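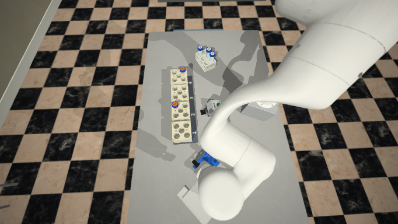
Clakotar Bench Cell – setting up and looking after it

We've had the Clakotar cell in our range for a while now and I'm still very fond of it. One arm, one table, and a rack line with four numbered blocks you can fill however your work needs. Elsa Nordin did the first layouts in simulation, and every cell still gets its layout worked out that way before anything is bolted down at the Rellengate workshop.

Setting up the rack line

Start with the blocks, end to end, with block 4 at the far end of the table and block 1 nearest you. Push each one up to its neighbour until there is no gap (run a fingernail over the join, it's the quickest check there is!). Teach the corner holes of blocks 1 and 4 first and let the software fill in the ones between. Then try a capped tube in block 2 at 15 per cent speed before you go any faster. Most people are running at 70 by the end of the first afternoon, and it's lovely to watch.

If you add the small angled tube rack, teach it as a separate frame. Please don't try to stretch the main grid to cover it.

Gripper and fingers

The two black fingers do all the hard work, so they deserve a bit of care. Wipe the inner faces with a lint-free cloth at the start of each shift, and look at the squared ends for chips. 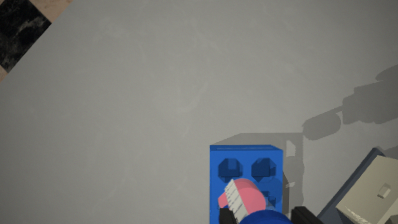

Check the finger alignment every 100 hours. Close the gripper on the setting gauge and see that both fingers touch it together – if one gets there first, loosen its screw, nudge it across and tighten up again. Bimla Tomar wrote the alignment sheet that comes in the box and it is a really good read, with big clear drawings.

Spare fingers come in pairs, part number Flaltis 34. Always change both. Re-teach one corner hole afterwards and the rest of the rack line will follow.

For cable covers and joint seals, ask for Jordan Sowerby on the parts desk. The new seal kit is due in December.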